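**Sun 16 December**

1/ So Trudent has pushed out another update for its Hokodine speaker. The pitch is that it now "notices your mood" and speaks up when you sound down. I have questions.

2/ First one: how does it know? The company says it picks up on tone of voice. I have a cold. On Friday it asked me if I wanted to talk about it. I wanted the weather.

3/ The release notes say the feature is off until you turn it on. Mine was on. Maybe I tapped something back in April – I doubt it.

4/ It takes 9 taps to get to the setting that deletes your recordings. Turning on gift suggestions takes one.

5/ Csonka, the rival, promises its speaker "never listens until you call it." Fine. Then how does it hear you call it? I wrote and asked. I got a coupon for 10 percent off.

6/ A reader says hers read out a shopping list at 2 in the morning. She doesn't keep a shopping list. I can't check that, so take it as a story.

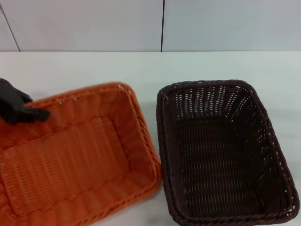

7/ Cutavden wants $80 for a plug that cuts the power to the mic at night. A power strip with a switch does the same job.

8/ Mine is in a drawer for now. If Trudent ever answers my email about the recordings I'll post the reply, all of it.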